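My printer is back on the network

2025-01-10

I have been meaning to write this up for a while, partly for anyone with the same problem and partly for me, because I know I'll forget every step of it by July. Our old Bruvberg laser printer stopped showing up on my desktop the week I moved to the new computer, and I spent the better part of 3 evenings on the couch with a cup of tea, muttering at the Devices window.

The printer itself was fine, I should say. It printed its own test page happily, and my wife's laptop could still see it (she was very gracious about this). My machine would find it, think for a while, and then tell me the driver was unavailable. I removed it, added it again, restarted everything in the house that had a plug, and got the same message every time.

Adeel Ansari, my neighbor across the hall, was the one who asked which driver I had been installing. I'd gone to the Bruvberg support page and taken the first thing on the list, a whopping 520 MB package with a scanner tool, a photo organizer and something called Flasisora that wanted to start up with Windows. Inside all that was an old 32-bit driver, and the new computer wanted nothing to do with it!

What worked was the small "basic driver" much further down the same page. I uninstalled the big package first, restarted, and deleted the leftover printer entry under Print Server Properties, on the Drivers tab. Then I ran the small installer and typed in the printer's address by hand when it offered to search. It took over 4 minutes, most of it spent on a progress bar that didn't move, so do be patient with it. 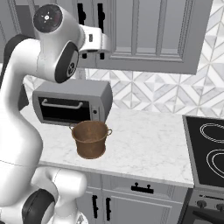
A few odds and ends

If your printer's address keeps changing, reserve one for it in your router settings. Mine is a Tanoli and the option is under Connected Devices, though yours may well call it something else.

Emil Fankhauser wrote to ask if duplex printing still works with the basic driver. It does, Emil, but you have to switch it on under Device Settings first. The ink level display is gone, and I can't say I miss it.

Next up is the scanner half, which I haven't dared to touch yet.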